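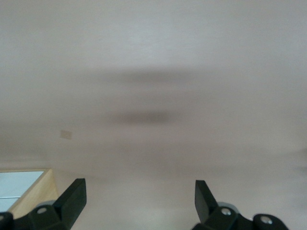

**Brakau matt ceiling paint, warm white**

Brakau is a water-based paint for indoor ceilings, made for living rooms, bedrooms and offices. It dries to a fully matt finish, so small marks of the roller are less visible in side light from a window. The shade has a little pink in it and goes well with light wood.

- Can size: 10 liters
- Order number: 712
- Second coat: after 12 hours
- Thinning: first coat only, with a little clean water

Please stir well before use and also once during the work. Old chalk paint must be washed off first – the new coat does not hold on it. Stains from smoke or water need the Kuvport primer, which we sell separately.

Cover plates can be painted with the same product, but take them down before and sand them lightly.

Smaller cans are mixed to order and cannot be returned. For questions about the shade, please write to Otakar Pešek at the Milteo shop.

Price list valid from Dec 23, 2020.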